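Subject: Re: [nardale-list] getting tan suede boots clean before winter??

sorry for slow reply, been swamped. will try to answer in order

On a morning in October, Sneha Nigam wrote:
> Hi all, new to the list. I have a pair of tan work boots,
> suede or nubuck, I can never tell. Wore them all summer on
> the Hollenstein trail and now there are dark patches at
> both toes and a white line near the sole. Two questions.
> Is the white line salt or something else? And can I use
> the Niltix spray over the patches or do I have to get them
> out first? I have 19 days before I leave and don't want to
> buy another pair.
> Thanks, Sneha

White line – most likely salt, yes. Sweat does it too, and so does hard water if you rinsed them under the tap. Half white vinegar half water on a rag, dab, don't scrub. Let it dry overnight with newspaper in the toes. Not by the heater!! I cooked a pair of Nakars that way, the left one went stiff as a board and never came back.

Suede vs nubuck: nubuck is sanded on the outside of the hide so the nap is real short, almost velvet. Suede is the inside and shaggier. Cleaning is the same for both, just go easier on nubuck, it shows every mark.

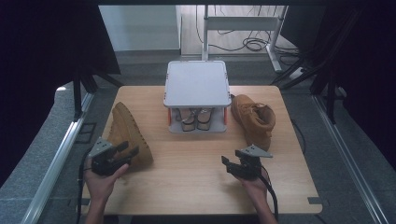 Dark patches, depends what they are. If its water it mostly brushes out once the boot is bone dry. Brass brush for suede, crepe or a nylon one for nubuck, one direction first and then back and forth. Grease is a different story. Cornstarch on thick, leave it all night, brush off, do it again. Took me four rounds on bike chain oil and you can still find the spot if you know where to look. Did not bother me enough to go for round five.

Spray goes on LAST. Whatever is under there when you spray is staying there, I learned that one the expensive way. Two light coats, outside, maybe an hour between. And test it on the tongue first becuase it can darken tan a shade. Mine went a bit more like toast. Fine by me but my sister hated it on hers.

Laces – take them out before any of this, wash them in the sink with dish soap.

19 days is plenty. I'd do vinegar tonight, starch tomorrow, brush, then leave them alone a couple days before spraying.

Someone (was it you?) also asked off list about resoling. Guy in Hollenstein quoted me 40 for heels only, full soles was a lot more and he had a three week wait, so not before your trip. Worth calling in spring.

gotta run, will look for the name of the brush I use and post it tonight if I remember

R.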